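Questions and answers about the breakfast robots
For staff of the Praltport kitchen and of the other sites of Cilier Catering

Since October many of you have asked us about the robots, in the canteen, by mail and on the paper list by the lockers. We collected the questions which came more than once. If your question is missing, please write it on the list and we will add it.

What will the robots do in our kitchen?
At the beginning only the toast and tray station of the early breakfast. The robot puts bread in the toaster, takes it out and lays it on the tray. Eggs, porridge, fruit and everything with a knife stay with the kitchen team.

Will I lose my job?
No position is cut because of this project. This is written in the agreement between Cilier and the staff council, and it is valid for 3 years. A copy hangs next to the shift plan. What happens after this time is not decided, and we do not want to promise what we can not know.

Will my hours change?
For some people, yes. The early shift at Praltport starts now at 5 a.m. with four people. With the robot station, one of the four can start at 6:30. Nobody is obliged to take the later start, and the total paid hours in your contract remain the same. If you count on the early bonus, speak with your shift leader before you sign the new plan.

Who teaches the robot?
People from our kitchens do it, together with the technicians of Baran. The training room is at Kovthorpe. You show the task many times and the technicians correct the program. No computer knowledge is needed. What helps is that you know how toast behaves, for example that a thin slice breaks if it is held too hard – this the technicians did not know at first.

Is the training paid?
Yes, as normal working time, and the trip to Kovthorpe also counts. The training lasts 3 days. Please bring closed shoes and tie back long hair, the same as in the kitchen.

Is the robot faster than we are?
No. In the last test it needed much longer for 100 slices than an experienced colleague. The reason for the station is the first hour of the morning, when it is difficult to find people, and the speed is less important there.

Is it safe to stand near it?
You may stand near it when the green lamp is on. Do not reach between the arm and the toaster, also not to save a slice that falls. There is a red stop button on each side of the station. Everybody may press it, and you do not have to explain why you did. After a stop, only a trained person starts the robot again.

Who cleans it?
The toaster, the trays and the table are cleaned by the kitchen team, as before. The crumbs must be removed every day, because they disturb the grip. The hands and the cables are cleaned only by Baran. Please do not spray anything on them.

Does the robot record us?
It has a camera which looks at the table. Legs or arms of people who stand close can be in the picture. The recordings are used for the training of the robot only – they may not be used to check how quickly or how well somebody works. They are deleted after 4 weeks.

Can I say no to working with it?
You can ask for another station, and the shift leader must try to find one. In a small team this is not always possible on the same day.

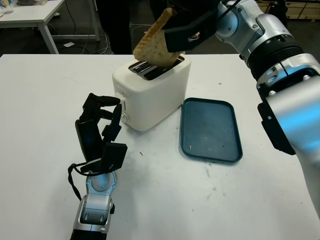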